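# Tutum (grasp supervision software)

**Tutum** is a software package for supervising grasps made by two-finger robot grippers. It sits between the planner that decides where a robot arm should go and the controller that moves the motors, and it decides whether a planned grasp may go ahead, must be delayed, or must be planned again. The package was developed at Clellach, a laboratory automation firm, and is used mainly for handling bottles, jars and other upright containers. It is written in C++ with a Python interface for configuration and testing.

## Background

Clellach began the work as an internal tool. Its earlier handling software treated a grasp as a single command: the arm moved to a stored position, the fingers closed to a stored width, and the arm lifted. The method was dependable for rigid containers delivered in fixed racks. It was less so for containers placed by hand, where an error of a few millimeters could cause one finger to touch first and push the container over.

The first version of Tutum added a check of finger clearance before closing. Later versions added estimates of container shape, fill level and surface condition, each of which could change the closing speed or the force limit. The name is the Latin word for "safe" in its neuter form.

## Architecture

Tutum is divided into four processes that exchange messages over a shared bus.

* **Intake** receives camera images, joint positions and finger widths, and gives them a common time stamp.
* **Shape** estimates the outline and upright axis of the container nearest the fingers.
* **Gate** compares the planned grasp with the current estimate and issues a decision.
* **Ledger** records every decision together with the data on which it was based.

The processes can be started and stopped separately. If Shape stops responding, Gate refuses all new grasps but doesn't interrupt a lift already under way, as stopping a raised arm suddenly is considered the greater risk when liquids are being carried.

### Decision cycle

Gate runs at a fixed rate of 141 cycles per second. In each cycle it reads the newest estimate from Shape, projects the two finger surfaces along their planned path, and computes the gap between each surface and the container. A grasp is released only when both gaps are positive and the difference between them is smaller than a set limit. Where the difference is too large, Gate sends the planner a sideways correction and waits for a new path.

Image processing is slower than the decision cycle, so most cycles reuse an earlier estimate and adjust it for the motion of the arm. An estimate that has been carried forward for more than 14 cycles is marked as stale, and no grasp may be released on it.

### Force limits

Each container type has a profile that sets a lowest and a highest closing force. The profile is a plain text file and may be edited without rebuilding the software. Tutum starts at the lower value and increases the force in small steps while the finger width is monitored. When the width continues to shrink after contact, the container is judged to be yielding, and the increase stops.

Ribbed containers need a separate setting. The fingers may settle into a groove shortly after contact, and the resulting change in width resembles yielding. Profiles for such containers include a short settling period during which changes in width are ignored.

## Perception

The Shape process uses images from a small camera mounted near the gripper. At close range the camera often sees only part of a container, and the neck or cap may lie outside its view. Tutum therefore doesn't require a complete outline. It fits a symmetrical profile to whatever edges are available, using the base, the sides and the shoulder, and reports how much of the profile was observed and how much was inferred.

Transparent containers remain the most demanding case. Edges seen through clear plastic may belong to the container or to an object behind it, and highlights move as the arm moves. The software compares several images taken during the approach and discards edges that don't remain in a consistent position relative to the container. Colored liquid is helpful in this respect, as it gives the lower body a strong outline against a pale surface.

Loose film and other wrapping create further difficulty. Wrinkles produce short, bright edges that may be mistaken for the side of the container. Since version 2 the software has included a film filter, which lowers the weight given to short bright edges and relies more heavily on the boundary of the liquid. 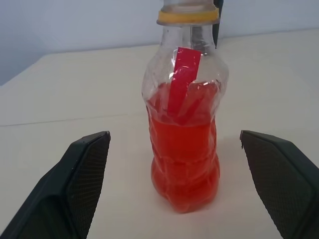 Tkachenko objected that the film filter places too much trust in the liquid, and argued that a container filled only to the shoulder gives the software no independent evidence about the neck, which is the part most likely to strike a fixture when the arm lifts. A better approach, in this view, would be to refuse the lift until the neck had been observed at least once during the approach. The developers adopted the proposal in part. A profile may now carry the setting `require_neck`, which is off by default.

Fill level is estimated from the same images. It is reported as a fraction of the container's height and is used to limit acceleration after the lift. The estimate isn't intended as a measurement of volume, and the documentation advises against using it for dosing or stock control.

## Tooling

Tutum is supplied with a replay tool that reads files written by Ledger and runs them through Gate again with different settings. An engineer can thus change a limit and see which past decisions would have been different. The standard regression set contains 2,000 recorded approaches, of which 1,000 involve transparent containers. A change to Gate or Shape is accepted only after the full set has been replayed and every changed decision has been reviewed.

A second tool, Wositico, provides a graphical view of the same records. It shows the camera image beside the estimated profile and the projected finger paths — all three aligned to the time of the decision. Wositico is maintained as a separate project and can also read records from other grasp planners, provided that they follow the Ledger file format.

## Limitations

The symmetrical profile used by Shape is unsuitable for handled jugs, flat pouches and containers with a strongly offset neck. These can be handled only with a fixed profile, in which case the film filter and the fill estimate are disabled.

Tutum supports one container between the fingers at a time. When two containers stand close together, the software may join their edges into a single wide profile. Gate normally rejects the result as too wide for the gripper, but the message given to the operator doesn't identify the cause. An improved message is planned for the release scheduled for July.

The package doesn't perform collision checks for the arm itself. Contact between the arm and walls, racks or neighboring equipment must be prevented by the planner.

## See also

* Grasp planning
* Visual servoing
* Force control
* Robot end effector

*Last revised 2023-02-23*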